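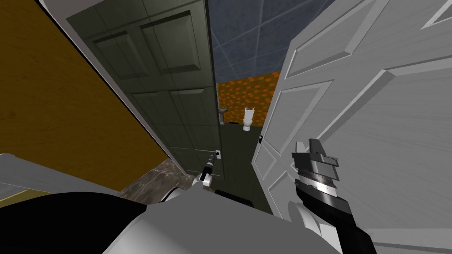 Issue 56

The Door Is Not the Easy Part
by Shalini Shakya

I have a grudge against doors. Ask anyone who has shared an office with me since March and they'll tell you I bring it up over lunch, usually while somebody else is trying to talk about their kids.

It started with a bathroom. We were running our two-armed robot through a simulated apartment, the one we call Drirno (no, I don't know who picked the name, it was on the folder when I got there), and the job was to pull a door closed by its lever. Dark green door, small silver lever, toilet and sink in the room behind it. A job you and I do half asleep at three in the morning without turning on the light.

The left arm was supposed to do the work. The right arm had no part in it at all. It was supposed to stay up out of the way on the other side, where there's a big white door standing open, and wait.

On run 109 the left gripper came up under the lever, stopped a hair short, tried again, stopped again, and then the controller decided that the way to get those last bits of reach was to turn the whole body. Which is a perfectly sensible idea! I'd do the same, I'd lean in. But when you turn the body, both shoulders come along for the ride, and the right gripper went straight into the panels of the white door. It didn't bounce. It pushed. The white door swung, the arm followed it, the base kept turning, and by the end the simulated robot had itself wedged between two doors like a sofa in a stairwell, with every joint on the right side asking for more torque than the motors have.

And the log said success. That's the bit I want to complain about.

It said success because the fingers had finally touched the lever and the green door had moved. Those were the two things we'd asked for. So the green check mark went up, the run got filed with the other good ones, and I only found it because I was scrolling through playback looking for something completely different (a lighting bug, if you care, which I no longer did after about four seconds of watching this).

So I went back through the rest of the batch. There were 80 runs marked good for that door, and 6 of them had the idle arm leaning on something. One was a light brush, fine, I'd let it go. The other five I would not want to be standing near. If there'd been a person coming out of that bathroom, or a kid with a hand in the hinge gap, well. You can fill that in yourself.

Now, when I showed this to people I got the same answer over and over, which was: it's only a simulation. Relax, Shalini, it's pixels. And sure, no wood was harmed. But what do we think the simulation is for? We use it to decide what the real machine is allowed to do. The scores from Drirno go into a spreadsheet, the spreadsheet goes into a meeting, and in the meeting somebody says the door task is in good shape and can move on to hardware. I've been in that meeting. I've been the somebody. The pixels had a vote and they'd voted yes.

My first opinion, then, and I'll try to keep it short because I know how I get. A run where the robot hits something it wasn't meant to hit should be a failed run. Full stop, even if the door closed beautifully. I know this makes the numbers uglier. I know it's annoying when you've spent weeks teaching a thing to find a lever and now you have to take away some of its gold stars over an elbow. Take them away. When my nephew parks the car perfectly and takes out the mailbox doing it, we don't tell him he parked the car.

The push back I got on this was better than I expected, so let me be fair to it. A colleague pointed out that people bump doors all day long. We hip them open with groceries, we shoulder them, we catch them with a foot. If you ban all contact you end up with a robot so scared of its surroundings that it stands in the hallway doing nothing, and then you've built a coat rack. I agree with that! I don't want zero contact. I want the contact to be on purpose. If the plan says "hold the white door back with the right arm while the left one works," great, that's a smart plan, I'd be proud of it. What we had was an arm doing something forceful that wasn't in anybody's plan, with no one checking the result.

And that gets me to the second thing, which is the idle arm. I've come to really dislike the word idle. We use it all the time. The working arm and the idle arm, the busy one and the parked one. As soon as you call it idle you stop looking at it, and I mean that literally, I have watched myself do it. My eyes go to the lever because the lever is where the story is. Meanwhile there's a second arm up in the air in front of a door that swings on hinges, attached to the same body, and it goes wherever the body goes. It has mass. It has motors. The controller we were using at the time, Tivusix, treated it as a sort of passenger. It checked the left arm's path for collisions and it checked the base against the walls, and for the right arm it checked the parked pose once, at the start, and then never again. The check passed because at the start there was plenty of room.

I don't think whoever wrote that was careless. I think they were writing for a robot that stands still while it works, where one check is enough, and then the robot learned to turn and no one went back. I've got code out there with the same kind of hole in it, I'm sure I do. But it does bother me how easy the hole was to live with. The fix took an afternoon. Check both arms, all the way along the motion, doors included, and treat a door as something that can be anywhere in its swing. The runs got slower and the success number dropped, and I had to write an email explaining why the number had dropped, and I got a couple of replies asking whether we could have the old number back. No, you can't have the old number back! The old number was wrong!

Let me say something about bathrooms too, while I'm here. Test rooms in our line of work tend to be lovely big open spaces with a table in the middle. You could drive a pickup around in there. Then somebody wants the robot in an actual home, and an actual home is two doors that open into each other's business, a narrow gap, and a counter at hip height that you have to squeeze past. Everybody has lived in that apartment. I lived in one where you couldn't open the fridge if the oven was open, and you learned it by losing skin. The tight spot by the bathroom door is where people will get hurt, because it's also where people are in a hurry, or barefoot, or seventy-nine and holding the frame for balance. I'd like us to spend more of our time there and less of it with the nice table.

We used to have a second apartment, Iltitz, and I argued for months that we should drop it because it was fussy and slow to load and full of awkward corners. I take that back, in print. The awkward corners were the point and I'd like it restored, please, and I'll make the case to whoever has the folder.

One more complaint and then you can have your afternoon. Playback. We had video of all of it. Every one of those bad runs was sitting there in full color for anyone who clicked, and no one had clicked, me included, because the summary page said things were fine. I now watch ten picked at random from every batch, even the good ones, especially the good ones. It's dull. I do it with a sandwich. The Thakur team downstairs has started doing it as well, and they found a gripper closing on nothing and getting full credit for it, so I'm feeling pretty smug about the sandwich method.

The green door is back on the failing list as of this week, by the way. It misses the lever more often than it used to, and when it does it stops and says so. I can work with that. I've got the next batch open in the other window and the left arm is having a terrible time with it.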